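Didlow Family Resource Center
Progress Report to the Kioko Fund, period ending August

The Center is pleased to report on the second period of the Kioko Fund's support for its infant supply closet and parent mentoring program. The grant was awarded to help families with children under two meet basic needs during the first months at home. Spending to date is in line with the approved budget, apart from the one item noted under Supplies.

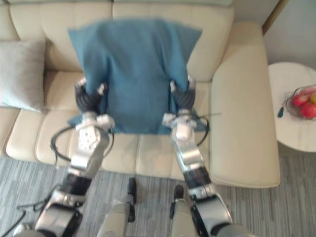 Submitted by Afaf Kanaan, Program Manager
Reviewed by Kipchumba Muriithi, Executive Director

Families served. The closet was open every Wednesday during the period, and 40 families made at least one visit. Of these, 17 were new to the Center. Most new families came through the Bestska clinic, which now includes our hours in its discharge packet.

Supplies. Diapers in the two largest sizes ran short in July. With the Fund's approval, $1,000 was moved from the printing line to diapers and wipes. Printing will be limited to the Spanish and English intake forms for the remainder of the grant.

Mentoring. Five mentors completed training, and each has been matched with a parent. A sixth match was delayed when the family moved to Plilturine, and we are working with a church there to find a meeting place closer to their home. Mentors meet with parents twice a month and turn in a short written record after each visit.

Next period. The Center will begin evening hours at the closet, starting at 5 p.m., for parents who work during the day. We also expect to complete the parent survey described in our proposal. The questions have been drafted and are with the board for comment. Receipts for the period are attached.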